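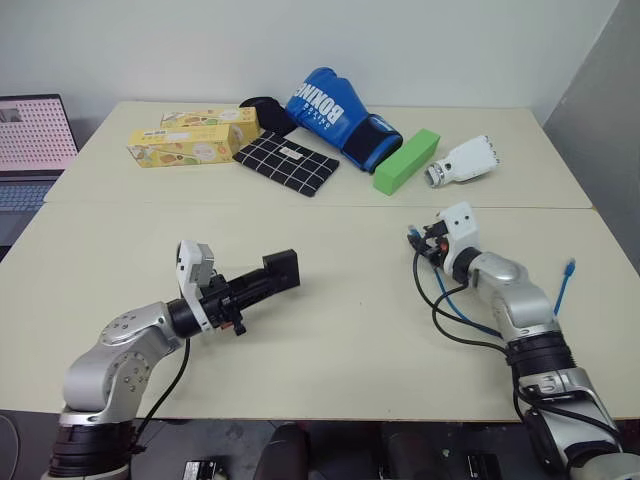
One reader wrote in after my last column to say that a shared table clears itself in the end, and that people who fuss over it should find something better to do. She said her office in Hudcombe had managed for years without a single rule about what could be left out.

I have worked at shared tables for most of my life and I disagree with her. A table that belongs to everyone fills up, and it fills up with things that have nothing to do with each other. You get boxes of food next to a boxing glove, a cloth pouch next to somebody's laptop. Each item is small and each was put down for a fair reason. Together they take up the half of the table you wanted to use.

The usual answer is to buy storage. When I worked at Velleck we spent £1,559 on cupboards and lockers, and the tables looked the same by the following December. The lockers were full of things people had forgotten they owned. The things they used were still out, in a loose row, because that was where they could be reached.

I don't blame anyone for that. If you need a glove at six o'clock you will not lock it away at five. What bothers me is the stuff that stays out after it has stopped being useful. It gets pushed to the far end to make space, then pushed again, and after a few weeks people treat it as part of the furniture.

My own view is that a shared table should be cleared completely once a week, on a fixed day. We chose Tuesday. Everything comes off, including the things that will go straight back on. At the first clearing we took 127 items off four tables, and 51 of them had no owner. A month later it took ten minutes.

People complain that this is wasted effort when half of it returns the same afternoon. I think the lifting is the useful part. You have to pick a thing up and decide whether you want it there, and you can't do that by walking past it.

The reader in Hudcombe may have tidier colleagues than I do. I would still like to see the far end of her table on a Monday morning.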